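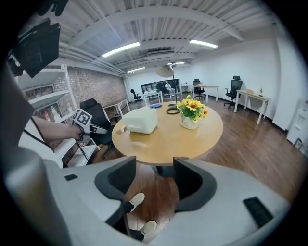 Hand-held grippers in use by the round table, sunflowers and all.

Hand-held grippers: buy a second pair or save for an arm?

Posted by brickwallbec, Tuesday, November 1, 2022

Hello all, hope everyone's keeping well. We're a small outfit in Mundcombe and I've been handed the job of planning next year's equipment, which I'm rather enjoying! We have 3,000 pounds to spend and I keep going round in circles. Do we get another pair of grippers, so two people can record at once, or put the lot towards a small arm and carry on sharing? Rostberg have quoted for both and were lovely about it, but of course they'd like to sell me something.

tablelamp_tony wrote:
Second pair, every time. We had one pair until October and people spent half the day waiting their turn (and drinking tea, bless them). Do put 300 aside for spare finger pads and cables though. Ours came from Karam and the pads wear quicker than you'd think.

oldsprocket wrote:
I'll disagree with Tony, in a friendly way. More recordings are lovely, but with no arm to try them on you won't find out which ones are any good. We saved for a year, bought a secondhand Flasent, and found a good half of our earlier work needed doing again. I'd have given a lot to know that sooner.

tablelamp_tony wrote:
Fair, but you had a bench to bolt it to. Bec's table has a single pedestal, and I wouldn't trust an arm on that for a minute. Add a proper bench to the sum and the 3,000 is gone.

brickwallbec wrote:
Oh, I hadn't thought about the bench at all, thank you! Could we hire an arm for a bit, does anyone do that?

oldsprocket wrote:
Rostberg used to, up to 6 weeks at a time. Ask what they want for delivery before you say yes, it stung us.

brickwallbec wrote:
Ringing them in the morning. I'm still leaning towards the second pair, sorry sprocket!

Recent threads
Spare finger pads, who stocks them?
Benches that don't wobble
Insuring hired kit
30 metres of cable going free, collect only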